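fovix-stack
Grasp planning and release timing for short block towers

Fovix started in May as a weekend script for putting one block on top of another. It now has a config parser, a state machine and opinions. This README covers the planner and the logs that ship with it.

What's in the box

The planner takes block poses from the perception node and returns a pick, a place and a retreat. The logs folder holds 976 attempts recorded at the Pumerville lab, all on the same white tabletop, which the segmentation model adores and which taught it very little about anybody else's table. 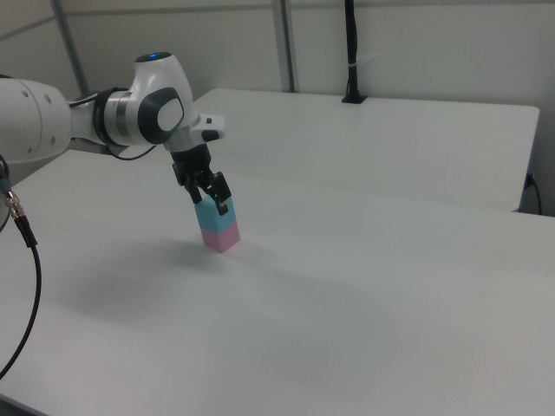

Gripper closed on the light blue upper block, pink block underneath.

Release is where most of the code lives. The fingers have to open evenly and the retreat has to go straight up, or the top block comes along for the ride. Set release_dwell_ms in the config before you touch anything else. The default is 12, a value chosen with great confidence and no records.

Known issues

Pale colours confuse the pose estimator under bright light. Pink is the worst offender.

Shadows from the arm are sometimes reported as a third block — the planner will then try to be helpful. Turn on shadow_mask.

The retry limit is 3. Raising it to 5 gives you two more failures and a longer log.

Grilulska, our old visualizer, still opens these files but draws the gripper upside down. We have grown fond of it.

Running it

Copy config.sample to config.local, fill in your table height in metres, and run the dry-run target first. Yes, metres. The planner will accept millimetres without complaint and aim for the roof.

Licence and citation terms are in the LICENCE file. Last updated September 7, 2026.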